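Kudolier Research
Call for participants: ring hanging by remote control
Posted 4/20/22

We are looking for 14 adults to take part in a study of how people teach a two-armed robot to handle very small objects. The task is to pick up a thin metal ring from a white desk and hang it on a hook. You will do this by moving a pair of hand controllers, and the robot arms follow your movements. No experience with robots is needed, and people who have never used one are especially welcome.

The study is part of the Soltia project, led by Loubna Berrada. In the first phase, our own staff recorded 1,000 attempts at hanging rings and other small items. A control program was then trained on those recordings. It copes well with reaching and closing the gripper, but it is much weaker at the moment of contact, when one fingertip has to get under or around the edge of a ring lying flat. Staff recordings looked very alike, and we think that is part of the problem. Our question for this phase is whether a smaller set of recordings from newcomers, with all their different ways of approaching the ring, trains a better program than a larger set from a few practised people.

You will work at a desk in our open-plan office on the Bestard site. Each arm carries a small camera near the gripper, and another camera looks across the desk. You may watch the camera views on a screen or look straight at the desk, whichever you find easier. 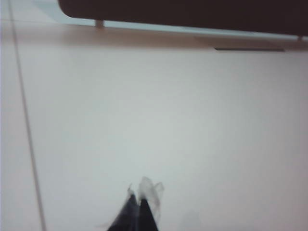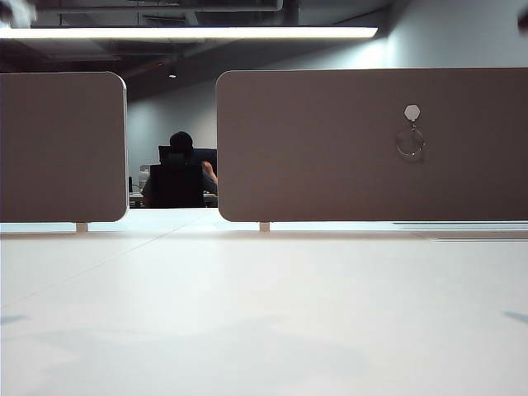
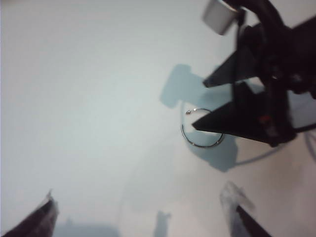 The desk used for the ring task. Top and bottom: views from gripper cameras. Middle: the view across the desk, with a ring on the hook.

What you will do

You will come for 2 sessions on separate days. The first starts with a short talk through the controls and as much practice as you want. After that you will make 31 recorded attempts, with breaks whenever you ask for them. The second session has the same number of attempts and ends with a short interview about what you found hard.

Attempts that go wrong are kept as well. A dropped ring or a missed hook is useful to us, so please don't stop a recording early unless we ask you to.

Who can take part

You should be 18 or over, able to use both hands for light work, and able to see small objects at arm's length (glasses or lenses are fine). We can't accept people who have worked on Soltia or on the earlier Onyshchenko gripping trials. Left-handed people are asked to say so when they apply, as we would like several in the group.

What we record

We keep the camera pictures, the arm and controller movements, and notes from the interview. Your name is stored apart from these. You can withdraw at any point up to the end of October and your recordings will be deleted. After that date they will already have been used in training.

Travel costs within the city are paid, and you will receive a shopping voucher after each session.

How to apply

Write to Kiros Hailu at the Kudolier front desk, or leave your details on the sign-up form at reception. Please give your age, which hand you write with, and the times you are normally free. He will send you the information sheet and consent form to read before you decide.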